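Sorting and Recycling in Brakville: Common Questions

Does the plastic I put out really get recycled?

Some of it. Bottles and jugs marked 1 or 2 usually find a buyer. The rest depends on the month and the price, and the hauler's brochure is vague about that. When I asked Perero for tonnage by type, I got a leaflet with a leaf on it.

What about number 6?

Put it in the trash. The old flyer from May says "all plastics welcome." Welcome and recycled are different words.

Do I have to rinse everything?

A quick swish is enough. The claim that one greasy jar ruins a whole truckload gets repeated a lot, and I have yet to see a source for it. Food-soaked cardboard is a real problem, though – tear off the clean part and trash the rest.
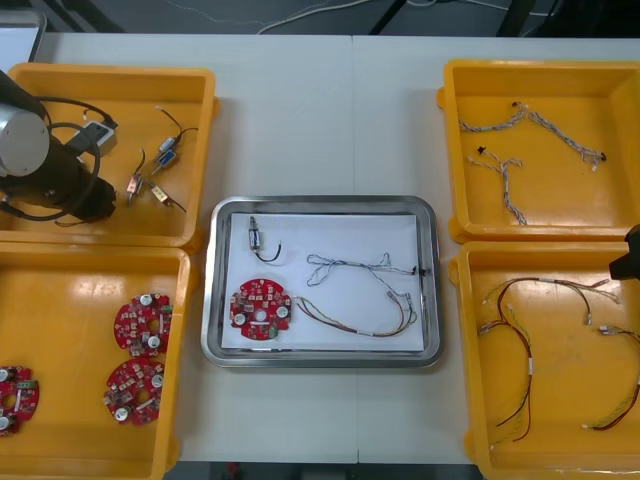 Are bags sold as compostable OK in the yard bin?

No. Plarier prints "breaks down naturally" on the box, with no mention of how long or at what heat. The yard waste site pulls them out as trash.

Is the drop-off at Balaskas any better than the curb?

For glass, probably. It stays separate there, so there is less breakage mixed in with paper. Driving across town with six jars is harder to defend.

Will the new $1000 fine be enforced?

I doubt it. It's in the ordinance, but I can't find a case where anyone paid it.

Who writes this page?

Gerasimos Xenos. I don't work for the town or the hauler. Corrections are welcome if they come with a document I can read.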